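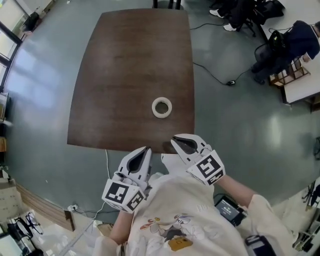
Hand grippers, one per hand. Tape roll is next up.

1/ Trying the Woser kit this week. You hold the grippers yourself, do the task, it logs the motion for the arm later. 1,052 takes so far, my wrists know it

2/ Good: light. markers on the blocks get picked up fast, even with all that window glare on the floor. Setup took me 10 minutes

3/ Less good: the pointy fingers. Fine on tape, hopeless on flat stuff like cards. Pads could be gripper

4/ Export is slow. 300 takes = go get lunch. Support says fix in June, we'll see

5/ Doing the Munro pair Tuesday, same table, smae tape. Will post both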